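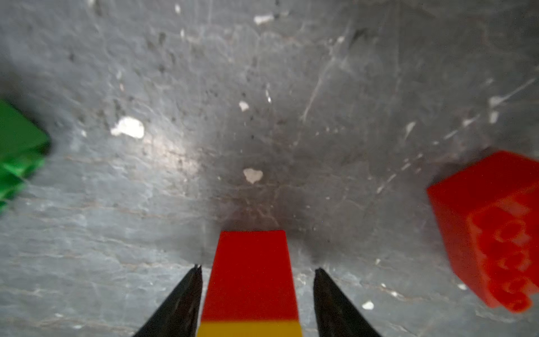 A good rule for a shared robot cell ought to fit on one card, and Shaimaa Belhaj has spent the better part of two years trying to get hers down to that size. She looks after handling practice at Dusance, where the benches are used by three teams and a steady stream of visitors, and her card begins with the surface, well before it gets to speed or force. A gray, stony top like this one, scratched and pitted and dotted with white flecks, is perfectly allowed under her rules, and I'll admit that surprised me (I had pictured something spotless!). What she asks is that the state of the surface be written down at the start of a shift, flecks and all, so that the next person knows what was already there.

The second rule is about neighbors. Any part that isn't the one being picked has to sit far enough away that the open fingers can come down without brushing it, and the distance is measured from the outside of the fingers, which people forget. Toy bricks are welcome for practice, and Belhaj is fond of them, but they get the same clearance as a finished part would.

Her colleague Lahcen Abdelaziz keeps the log - 764 entries when I visited in August, 141 of them marked as near misses - and he reads it the way some people read the sports pages. Most of the near misses, he told me over a very long coffee, came from parts set down in a hurry during a changeover. The sister site at Drirbridge now waits 12 seconds after the last hand leaves the bench before anything moves, and Dusance is trying out seven. Belhaj would like the longer wait. Abdelaziz thinks people will start reaching in if they get bored, and the two of them were still going back and forth about it when I left to catch my train.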